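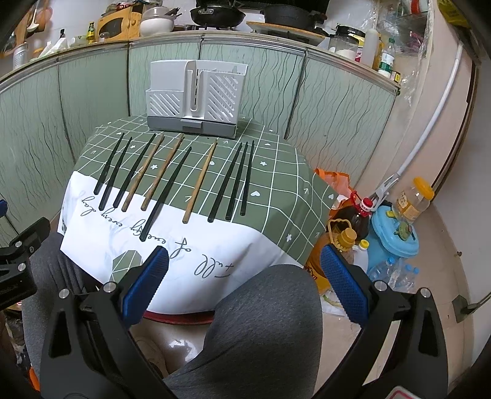
Has anyone tried the Lecomte cream shadow in the new green, the one called Trokar? Been wearing it for 4 days and can't decide if it's lovely or if I look ill. In the pot it's a bright leafy thing, on the lid it goes very soft and greyish. Closest match I've got in the house is the tablecloth in my photo – the green part with the thin white lines, not the white panel with the writing on. So muted, basically. I have brown eyes and pinky lids, if that matters. Also it creases by lunch even over primer. Am I using too much?? Any thoughts before I take it back, it was £20 and I've still got the recipt.
– lidded_up, 4 June 2024

Yes you're using too much. Everyone does with Lecomte creams. Tap finger on the pot once, pat on, leave it. Don't rub. Let it set before you open your eyes properly.
– pansy_brush

Disagree a bit with pansy. I put on hardly any and still got the crease. I think it's just an oily formula, the older ones were drier. My plum one from years back stays put all day and the new ones slide off. They'll say nothing has changed, they always do.
– Tamsin in the rain

the colour would suit brown eyes tho. green on brown is gorgeous. try it with a warm brown in the socket so the lid doesn't go flat, and loads of mascara
– ottilie99

Pinky lids is your problem, not the shade. Green over pink goes grey, that's just how it works, same reason people use green cream on red cheeks. You need something on the lid first – a skin coloured base, peachy if you can find one. Gristel do a lid base in shade 20 that I use under everything. Bit dry but it holds.
– Marrow

Oh that makes sense, hadn't thought of the pink cancelling it. I've been using a clear primer so obviously it wasn't covering anything. Is the Gristel one in a tube or a pot? Don't want another pot, my nails are a disgrace.
– lidded_up

Tube. Tiny tube. Lasts ages.
– Marrow

Going to be the boring one and say check your bulbs. I did my face under a 3000K bulb for a whole winter and every green I owned looked like custard in there and like pond in daylight. Do one eye by the window, then judge.
– BeigeAgain

Pond is unkind. Pond is what I want.
– ottilie99

I did a evening class with Nuno Nogueira in April and he's very firm about clear primer, says it's for grip and nothing else, and if you want the pot colour you have to give it a plain lid to sit on. He uses concealer, set with a bit of powder, then the cream. So basically what Marrow said. He also said don't go up past the socket with greens unless you're going out out.
– Wren_at_the_mirror

Concealer under cream shadow is exactly why people crease!! Sorry but it is. Too many wet layers. I'm over 50 and my lids have folds in them, anything with concealer under is gone in an hour. Might work on a 22 year old model sat still in a chair.
– Tamsin in the rain

He did it on a woman of about my mum's age and it was fine at the end of the class. But that was a couple of hours so fair enough, not a full day.
– Wren_at_the_mirror

Well there you go. Couple of hours.
– Tamsin in the rain

Can we not do this again, it was all over the concealer thread. Different lids, different products. Some folk crease with bare skin.
– pansy_brush

Right so I tried the window thing and BeigeAgain has a point, it's much greener by daylight. Still soft but not ill. Next question – lips. I always wear a blue-ish red with everything and with this it's a bit Christmas. Do I go nude or go a different red? Proper darkish red maybe? I don't suit nude, I look like I've been rubbed out.

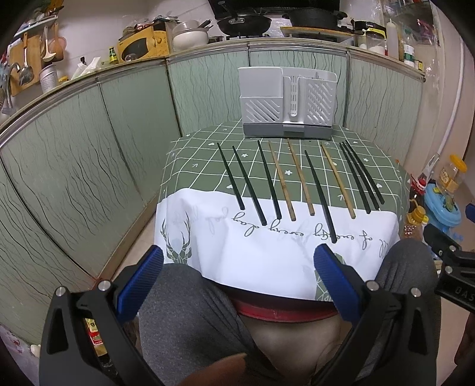 Grey trousers, red stool.

Tell me if a red with grey clothes plus green eyes is too many things. I've got Stostance lip pencils in a brick and a berry and that's about it.
– lidded_up

Brick. Blot it right down so it's a stain. Berry would fight with the green
– ottilie99

Berry! Brick and green is autumn leaves, very school art project. Berry with green is far more grown up. Put it on with your finger so there's no hard line.
– Marrow

Agree on berry, disagree on finger. Pencil edges bleed if you don't line. Stostance are soft as butter.
– Tamsin in the rain

Grey clothes are fine with anything. Wear what you like on the lips and skip blusher, that's where the Christmas comes from imo, pink cheeks as well.
– BeigeAgain

Does anyone know if Gristel is still the same since Ubaldo Amato left? Was going to order the lid base off the back of this thread but a friend said the texture had gone gritty.
– fennel_and_co

Mine's an old tube so can't say. Will look at the date on it tonight.
– Marrow

Bought one last month, not gritty. Cap cracked though.
– pansy_brush

Ordered the base. Keeping the green for now. Went out in brick today as the berry needed sharpening and I couldn't find the sharpner. Will report back on creasing once the tube turns up.
– lidded_up

Contact us | Forum rules | © The Lid and Lash Board | Back to top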